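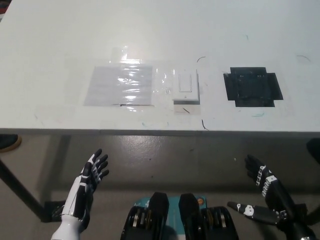

Comparing hands is harder than comparing arms. An arm has a payload, a reach and a repeatability figure, and two data sheets can be laid side by side. A hand has finger count, joint count and a grip force measured in whatever posture suited the maker, and none of those tells you whether it can press a light switch. For this unit we use surface tasks, where the target is fixed to the table and the hand has to come to it. The switch plate is the easiest to score, as a rocker has two positions and you can read the result afterward. The sheet of plastic film beside it and the black panel on the other side are contact targets, all of them held down with tape so that a clumsy approach doesn't push the target away and spoil the trial.

Unit 4: Comparing End Effectors on Fixed Targets
Notes to accompany the Friday lab

4.1 What you are comparing

You will run three end effectors through the same set of tasks. The names below are used in all the lab sheets.

Ginero: five-fingered hand, tendon driven. Compliant at the fingertips, slow to close.
Bevness: five-fingered hand, direct geared. Stiffer, faster, and noisier on the current readings.
Lolent: two-jaw parallel gripper, included as a baseline.

Students tend to expect the baseline to lose. On pressing tasks it often doesn't. A closed pair of jaws is a short, stiff probe with a known tip position, and for a rocker switch that may be all you need. Keep this in mind when you write the discussion section. A result that favours the simple gripper is still a result.

4.2 Controllers

Both hands will be run under two controllers. The first is plain position control: the fingertip is commanded to a point slightly below the surface and the joint limits on current stop it from pressing too hard. The second is the Ndung'u controller, which watches for a rise in motor current and switches from position to force control once it believes contact has been made.

The Ndung'u controller has a contact threshold that you set. Start at 110 mA on the index finger. Set it too low and friction in the tendon will trigger it in mid-air -- you will see the finger stop short of the target and hold there. Set it too high and it behaves like position control with extra steps. Record whatever value you settle on. Do not change it between the tasks of one run.

The Lolent has position control only. Leave the second column of its results table blank.

4.3 The tasks

Task A, press. Index finger extended, remaining fingers folded. Approach the rocker from above and change its state. One attempt per trial.

Task B, touch and hold. Bring the fingertip to the black panel and hold light contact for five seconds without sliding.

Task C, stroke. Draw the fingertip across the plastic film from one side to the other at constant speed. Record whether contact was lost along the way.

Do 14 trials of each task per controller. With two controllers that makes 28 trials of each task for a hand, and one group can get through this in a session if somebody is writing while somebody else is driving. Swap roles at the halfway mark.

4.4 Camera and reflections

The head camera gives you the target location. Depth on the film is poor. It is translucent, the tape over it is glossy, and overhead lights show up on it as wavy bright patches. The depth map may have holes there or may report a surface that isn't where the table is. Two ways of handling this:

1. Fit a plane to the bare white tabletop around the target and assume the film lies on it. Good enough for Task C.
2. Touch the table at three points with the fingertip and build the plane from joint angles. Slower, but it removes the camera from the height estimate entirely.

Use the first method unless your Task C results are plainly bad. State in your report which one you used.

Also check where the hands are before you capture the target image. A raised hand can cover the part of the table you are trying to segment, and the segmentation code will return a confident outline of a thumb. Park both hands low, capture, then move.

4.5 Failure codes

Write one code per failed trial. If two apply, use the one that happened first.

F1 missed target, no contact
F2 contact beside target
F3 contact made, no effect (rocker did not change)
F4 lost contact
F5 slid
F6 stopped early, false contact
F7 controller or comms fault

F7 trials are repeated and don't count toward your total. Everything else counts, including the ones you feel were unlucky.

In the February section, the pooled record came to 277 counted trials. F2 was the most common code for the Ginero and F3 for the Bevness. Think about why before you come to the lab. For the Ginero, consider what the tendon does to the fingertip when the last joint is loaded from the side. For the Bevness, consider where on the rocker the finger landed. Pressing near the pivot moves nothing, however hard you press.

4.6 Writing it up

Two pages plus tables. Report success rate by task and controller, the failure codes, and the median time per trial. Please don't average across the three tasks to get a single score for each hand -- the tasks measure different behaviour and the average hides it.

Include one paragraph on calibration. The offset between head camera and wrist drifts over a session, by up to four millimetres in our experience, so check it at the start and at the swap. If the two checks disagree, give both values.

Questions about the controller go to Aiman Pattinasarany, who looks after the lab machines. Bring your log file.

Reading for next week: course reader, chapter 6, sections on contact detection and impedance control. The derivation in the appendix is optional.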